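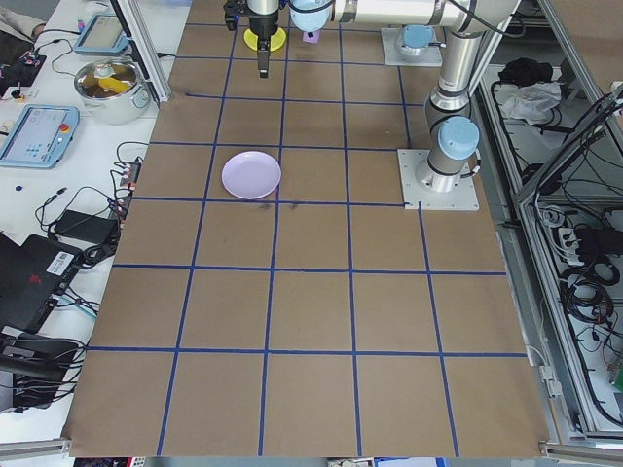

The Kalto taped table kit

Hello! I'm Catarina Azevedo, and I put these kits together at Mavwood. If you've landed on this page you probably have an arm already, and you're fed up with recording sessions where half the plates end up in the same spot. I was too, and that's how Kalto came about.

Kalto is a working surface for recording demonstrations. You get the brown paper top, the dark blue tape to divide it into squares, and a little program that tells whoever is at the controls where to put things next. That's really all there is to it. It doesn't come with an arm, it doesn't care much which arm you own, and it won't train your model for you (sorry!).

Why squares?

When people choose where to put an object, they choose the same places over and over. I do it, you do it, my colleague Raghavendra swore he didn't and then we plotted his. A lovely fat blob just in front of the arm and hardly anything elsewhere. A policy trained on that will pick up a plate beautifully as long as you leave the plate where Raghavendra would have left it.

With a taped grid, the program calls out a square, you put the plate in it, you record, you move on. You can put it bang in the centre or let it sit up against a tape line, and I'd do plenty of both. The plate in my picture is touching one, and I like having those in the set. Turn objects as you go, too, unless they're round, in which case put your feet up.

Our own plate set was made on this surface and has 2,292 recordings in it. Every one has the square written down next to it, so when the trained policy started missing on one side of the table I could look up how many examples it had seen there. Not enough! We spent an afternoon filling in the gap and carried on.

What's in the box

One roll of heavy brown paper, enough for 5 full changes of surface
Dark blue tape, two rolls
A folding spacer stick for marking out
A download code for the Eltunar placing program
Printed setup sheet (Hanna Zieliński drew it and it's much nicer than my first go)

Not included: arm, gripper, cameras, things to pick up. For those last ones, go and raid a kitchen shop. A plain plastic plate with a shallow rim is a super starting object, cheap and surprisingly awkward for a gripper to get under.

Paper, though?

I get asked this a lot. We did try a rubber mat and a painted board. The mat was shiny under our lights and the board got scratched, and then you're stuck with the scratches. Paper is dull, flat and easy to swap. It does pick up smudges, and I leave them alone for a good while. I think a few marks are healthy, as no real table is spotless. When it gets scruffy enough to bother you, peel it off and lay a new one.

The dark tape shows up well against the brown from a camera fixed above or off to the side, so you can check a placement later from the recording without guessing. If you'd like a set with no lines in view, do your first rounds on the grid and then change to bare paper for the last part. Fernanda Gouveia does hers like that and swears by it. I haven't tested the two properly against each other, so I won't pretend to know.

Setting it up

Bolt your arm down before you do anything with the paper. Mine stands on a square grey plate, and I cut the paper to go round that. Do it the other way about and you'll tear a sheet, ask me how I know.

Pull the paper tight and fix the edges (small clips are fine). Run the long strips of tape first, then the cross strips, using the spacer stick. They needn't be perfect. Mine are roughly square and no policy has ever complained.

Then type the number of rows and columns into Eltunar, tell it which squares the arm can't reach comfortably, and it makes you a shuffled list. Allow 20 minutes for the lot if there are two of you.

Put a second table next to it if you possibly can. Pendants, laptop, power bricks and all that cable have to live somewhere, and it had better not be on the grid. Ours is a proper jumble and I've made my peace with it.

How a round goes

Eltunar shows a square. Place the object, take your hand right out of view, start recording, drive the arm through the task, stop. Press K to keep or B to bin. If you bin one, the square goes back in the list, so a clumsy patch doesn't leave you with holes.

Please do keep the slightly wobbly ones where the gripper misses and then has another try and gets there. Remedios Espiritu, who has driven more rounds on our table than anyone, used to bin those out of sheer pride, and the policy had no clue what to do after a miss until she stopped.

Sizes and ordering

There are two sizes, the standard and the long. The long one suits a pair of arms, or one arm with a generous reach. If you're between the two, go long and trim it. Refill packs of paper and tape are sold separately under the Nogueira label, same stuff, different sticker.

Orders placed before 11 in the morning go out the same day. The next batch of long kits is due in October, and you can put your name down now with no payment.

Questions about odd-shaped tables are very welcome. Send a quick sketch with the measurements and I'll work out a layout for you.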